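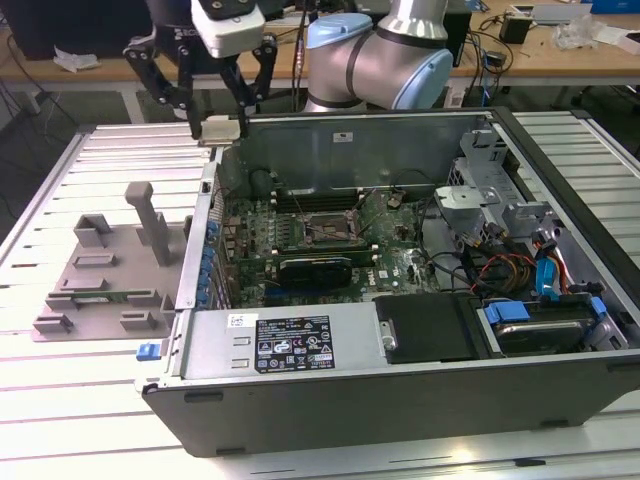

Slide 4. Teardown order for office towers, Fomholm site. Start with the chassis on its side, interior up, so that every fastener and latch we care about can be reached from one direction. Total in the February batch: 306 units, mixed makes. The Dell on the slide: power supply at the front, graphics card in its slot below the socket, hard drive held on two blue rails. Blue also marks the release latch at the corner of the case. Point to the rails first, then the latch. Pause.

Slide 5. Sequence. Drive out first, logged before anything else is touched. Then memory, then graphics card, then power supply. Board last. Gerelent asked for the supply to come out before the card; we tried it on 57 units and went back. Cable bundles snagged on the card bracket.

Slide 6. Labels. Handwritten numbers stay on until the part is entered in the Nowicki sheet. Do not peel and re-stick.

Slide 7. Yield. 3,857 parts logged to date. Memory passes most often, supplies least. Skip the table if short on time, go to sorting bins.

Slide 8. Open points: mixed screw heads, brittle plastic clips, bin size. Questions.

Reading time: 2 min
Pramico > Workshops > Hardware reuse > Speaker notes
Contact | © Pramico | Back to top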